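Deder room robot, reviewed after 14 shifts
Mar 10, 2025

I supervise housekeeping at the Marikar, and we have had the Deder on trial since winter. The lease came through Visodau, who also did the training. My review covers bed work only, as we never tried it on bathrooms.

The good part is the pulling. It takes a fold of sheet at the corner in its fingers and works low down, where my staff would be bending. Two of them have bad backs and asked to be put on its floor.

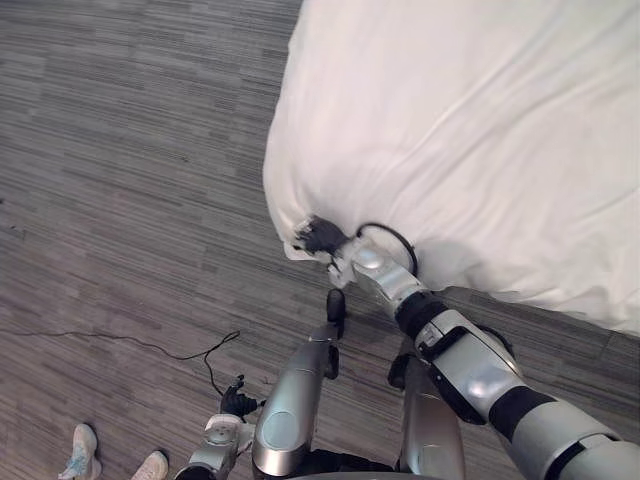
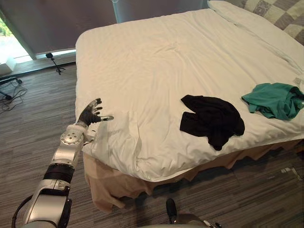
Speed is poor. A person finishes a room well before it does, so we stopped pairing it one to one and had one attendant cover two rooms, dusting next door while it worked on the bed. That helped, though the attendants complained about walking back and forth to check on it. Clothes left by guests are still picked up by a person. I would not change that, given the trouble a lost shirt causes.

Hours were the first thing people asked about. No shifts were cut, but the job has changed. There is more checking and less lifting, and pay has stayed the same, which came up at every meeting in March.

The lease is $746 a week with service included. We also looked at the Gorkero, which was cheaper but had no service plan.

I'd rate the Deder three out of five. We are keeping it through the summer on one floor only.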